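The Blue Pair

The wire came in the bottom of a Skudent biscuit tin, under a layer of fuses and one dead doorbell, and I loved it before I had any idea what to do with it. Two blues! One dark like a school blazer, one pale like the sky over the Clidska road in July, wound around each other so tightly that they made a little candy stripe all the way along.

My sister said it was telephone wire. My aunt said it was from the old exchange at Pakmont, where she had worked for 23 years, and that she had once known what every color meant. She held it up to the window and tried to remember. Blue was first, she thought. Blue was always first.

"First what?" I asked.

"First in the bundle. You started with blue and you went on until you ran out of people."

I couldn't get enough of that. I carried the wire around the workshop in Toft for a whole weekend, bending it into things: a snail, a pair of spectacles, the letter R. The workshop had one long steel counter that had come out of a hotel kitchen, and my aunt polished it every evening with a rag and a drop of oil, scratches and all, until the lamps swam in it. She paid 30 dollars for it and would have paid 100. If you leaned over it you got your own face back, smeared and silvery, with the window shining next to your ear.

She showed me how to double the wire back on itself and twist the ends into a tail so that the loops stood up on their own. Two loops, she said, one for each blue. It looked like a flower, then a rabbit, then (when I squinted) like somebody waving with both arms from a long way off.

"Who's it for?" my sister wanted to know.

I hadn't thought of it being for anyone. But my aunt had already taken down the address book, the fat one with the exchange's name on the cover, and was running her thumb down the page for the number she used to ring first every morning -- 238, still in pencil, still blue in her head after all that time.

Bright steel, and two loops of blue.
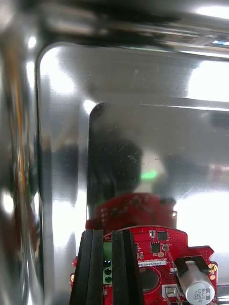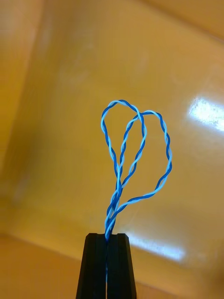 A reader wrote in to say that the aunt had it right, at least where she worked: blue came first, then orange, then green, and she still sorts her knitting wool in that order. She wanted to know whether anyone picked up at 238.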